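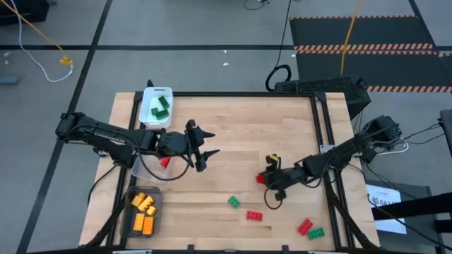

Restaurant Listings and Visitor Choice in Drindumholm

Project report, second-year module in Tourism and Hospitality Data
Group: Lensa Tsegaye, Imre Mészáros, Mahlet Chala
Supervisor: Getachew Negussie

1. Purpose

The project examined how restaurant entries in a local travel guide are written and whether the content of an entry affects which restaurants visitors shortlist. The area covered was the old harbor district of Drindumholm and the streets up to Mostavon Square.

2. Material

The guide lists 112 places to eat in the area. Cafes without a kitchen and hotel breakfast rooms were removed, which left 47 entries. Each was coded for address, opening hours, price level, named dishes and walking directions. Two group members coded every entry separately. Differences were settled by Yeshi Woldemariam, who had not seen the first round of coding.

3. Survey

Visitors at the ferry terminal were given a sheet with four entries and asked to mark the ones they would consider for dinner. The sheets were handed out in January between 3 p.m. and 6 p.m. We received over 600 completed sheets. Sheets with no mark at all were kept and coded as "none".

4. Results

Entries that named at least one dish were marked more often than entries that used only general praise such as "tasty" or "local". Price level had a similar effect, but only for respondents traveling with children. Walking directions made no measurable difference. Opening hours were missing from many entries, and several respondents wrote a question about them in the margin.

The Wemow grill was marked more often than its entry would predict. Its sign is visible from the ferry ramp, so prior exposure is likely. It was left out of the comparison in Table 2.

5. Limitations

January visitors are mostly returning travelers, and summer results may differ. The sheet was printed in English only. Marking an entry is also a weak measure of where a person later eats, and no follow-up was done.

6. Further work

A repeat in July with the same sheets is planned. Coding instructions are in Appendix A.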